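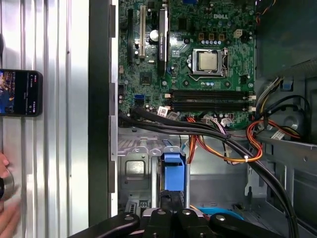

2 min read

4. First loaf in the Wikton bread maker

1. Put the kneading blade on the shaft. Push until it clicks.
2. Pour in the water, then the flour. Make a small hole in the flour and put the yeast there.
3. Choose program 5 and press Start.

Note: add cheese or seeds only after the beep – not before.

Caution: the pan is very hot when the program ends. Use gloves and let the bread rest 30 minutes. 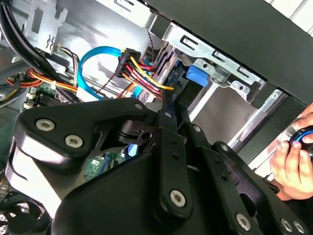
Jonalyn Maglaya writes that her loaf came out too flat with old yeast, and a fresh packet solved it.

4. Remove the blade from the bread before you slice.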